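Ticket 2145: Bedroom smart plug and heater schedule keeps dropping off after 3 a.m.
Opened by: Yamuna Kamath
Product: Jasard plug, connected through a Drerko hub
Status: Resolved (by me, mostly!)

First message

Hi there! I'm writing because my bedroom plug has stopped following its schedule and I've run out of things to poke at. It runs a small oil heater in the back bedroom, on at 9 p.m., off at 6 a.m., nothing fancy. It worked fine all last winter. Now it goes offline sometime in the night and I wake up freezing, and the app just says "Device not responding" with that little gray cloud. 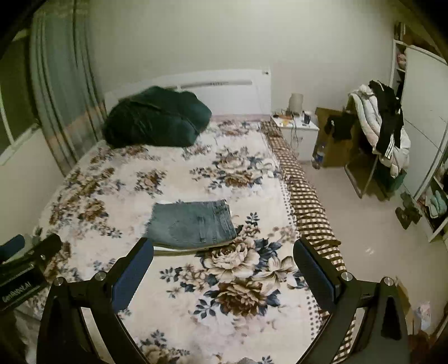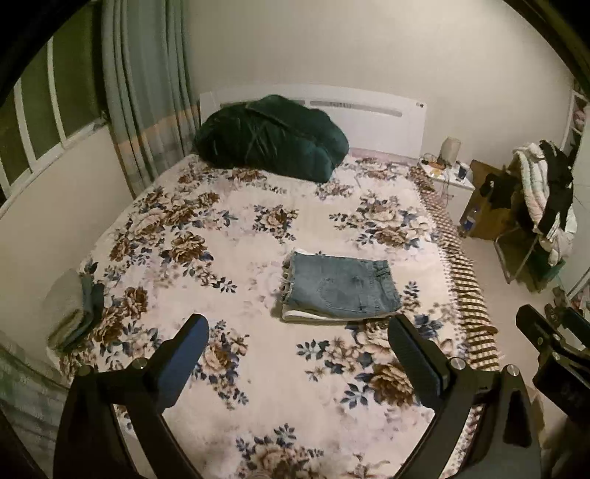

The bed with the white headboard, both times.

The hub lives in the hallway closet, one wall over, on the shelf above the vacuum. The router is downstairs in the kitchen. I know that's not ideal, but it's where the cable comes into the house and I am not drilling any more holes in this place.

What I've tried so far:

Turned the plug off and on. Came back for one night, dropped again.
Restarted the hub with the button on the back. Same thing.
Deleted the schedule and made it again from scratch. Same thing.
Moved the plug to the other outlet. Worse, if anything, it dropped before midnight.

The firmware page says the hub is on version 41 and there are no updates. Is that right? Your help page talks about a menu called Night Link and I can't find it anywhere.

Update 1

Thanks for the quick answer! You asked me to check whether the hub and the plug are on the same channel. It took me a while to find (it's under Advanced, then Radio, then you have to scroll way down past the language settings, which seems like an odd place to put it). They match. I also did the long reset, holding the button until the light goes orange, and paired everything again. The kitchen lamp and the porch light came back with no fuss. The bedroom plug needed 3 tries.

You also asked if the heater might be too much for the plug. I looked at the label and it's well under the limit printed in the manual. I did try it with just a reading lamp on there overnight, and it dropped with the lamp too, so I think we can leave the heater out of it.

Update 2

Okay, now we're getting somewhere. I exported the log like you said, and every drop is at the same time, a few minutes past 3. Every single night! Before that I thought it was random because I only ever noticed when I woke up cold.

So I went through everything in the house that does something on a timer. The thermostat, no. The dishwasher, no. Then I remembered my Gronby backup drive, which sits in the hallway closet on the very same shelf, pushed right up against the hub. Guess when it starts its nightly backup. I had moved it in there in June when I was painting the den and then never moved it back.

I unplugged the drive last night as a test and the plug stayed online until morning. First warm wake-up in ages.

Update 3

You asked me to confirm by putting the drive back, so I did, grumbling the whole way. Dropped at 3:04. Took it out again, no drop. I've since moved the drive back to the den and left the hub alone on its shelf, and the schedule has run every night without missing.

Two things for your team, if anyone reads these. Please put a note in the setup guide about keeping the hub away from external drives, since mine only says "avoid metal objects." And the Night Link menu on the help page really doesn't exist in my app, I looked again today and it's still not there.

You can close this one. Thanks for sticking with me, especially on the log export, I would never have found that on my own.

Closing note from support

Customer confirms stable connection after moving the storage drive away from the hub. Help page text passed to the documentation team. Ticket closed.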